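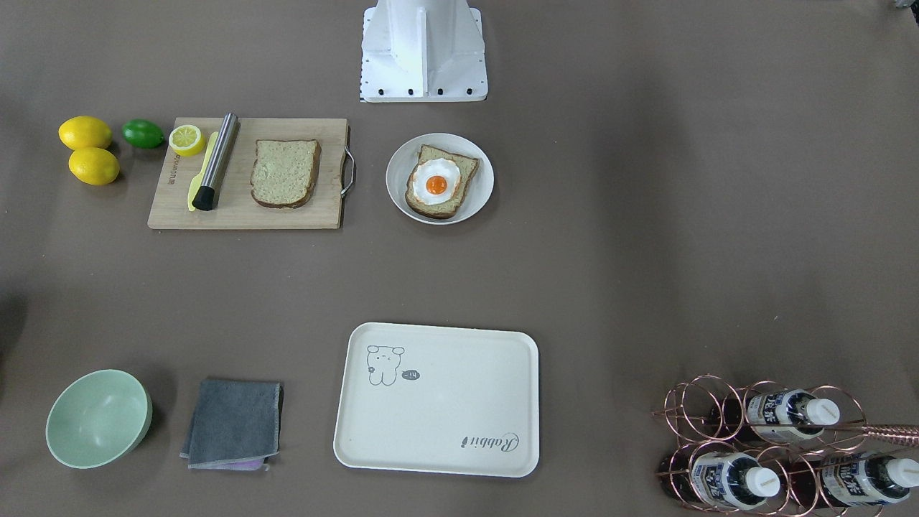

Site visits | Food & Kitchen

The Zastport test kitchen opened to visitors on 2020-08-27, with entry by booking and a maximum of two people per bench. I attended the morning session, run by Magdalini Karras. The subject was preparation layout for cold drinks and light food: which items share a board, which stay off it, and where the plate goes.

The bench I was assigned followed the layout Karras uses for citrus. Whole lemons and the lime sit to the left of the cutting board, directly on the tabletop. The cut half goes on the board, face up. The plate stands to the right, so work moves in one direction. The surface is a matte taupe-brown, and yellow fruit is easy to find against it.

The board is light-coloured wood with a curved metal handle at the right end. The handle projects past the wood and adds to the length, a point to check before buying a storage rack.

Two tools were laid out with the fruit. The muddler is stainless steel with a black rubber tip. Karras prefers rubber for glassware and allows a harder tip only in metal tins. The spreading knife is yellow plastic, with a flat, rounded blade. It suits butter or curd on a slice of bread and will not do for lemons, which are halved with a steel knife at the sink bench.

My one criticism concerns the bread. It shares the board with the cut lemon, and I would give it a separate board or move it straight to the plate. Leonidas Katsaros, at the next bench, disagreed on grounds of space.

Sessions run for 90 minutes. Parking is on the Horkum side of the building.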